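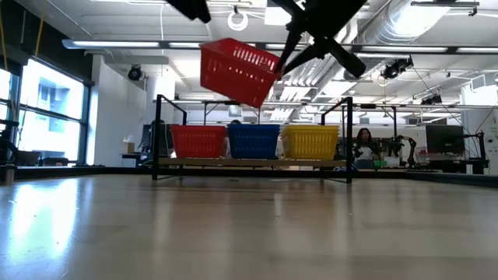 Several owners have written to ask whether the shelf board can go on before the frame is leveled, and one reader from Ovitz reports that hers rocked until she loosened everything and started over. Level first, as set out in this section.

4. Leveling and loading the Fusow shelf stand

4.1 Stand the frame where it will be used. Leave 5 inches between the frame and the wall.

4.2 Turn each foot by hand until it touches the floor. Check the frame with a level, front to back and end to end.

4.3 Tighten the lower bolts, then the upper bolts. Use the wrench supplied. Do not use a power driver.

4.4 Lay the board on the supports with the screw holes facing down. Start all screws before tightening any of them.

4.5 Load the board from the middle outward.

Caution: The maximum load is 100 pounds, evenly spread. For a single item, the limit is 26 pounds.

Note: Frames sold before March have fixed feet. Use Flullico leveling pads, 18 mm size, under the low end.

4.6 Check all bolts again after one week of use.

Revised 2023-06-10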